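Winden craft room opens with big promises, few details

6/15/25

A shared craft room opened in Winden this weekend, and its backers at Flilametti say it will cut what families spend on art supplies. How much it will cut, they did not say.

Membership is $18 a month. That buys use of a table stocked with acrylic craft paint, brushes and scissors -- the sort of thing many households already keep in a drawer.

Organizer Anisa Pangaribuan said 700 people had "shown interest" since May. Asked how many had paid, she said seven.

The room takes over the old Sopacua shop, where an earlier hobby club, Zestau, closed after seven months. Pangaribuan said this one is different, but offered no budget. 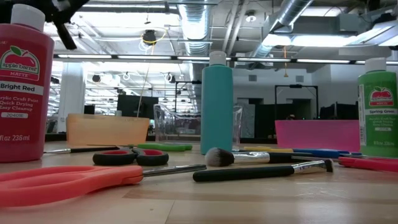
Paint is included in the fee for now. She would not say for how long.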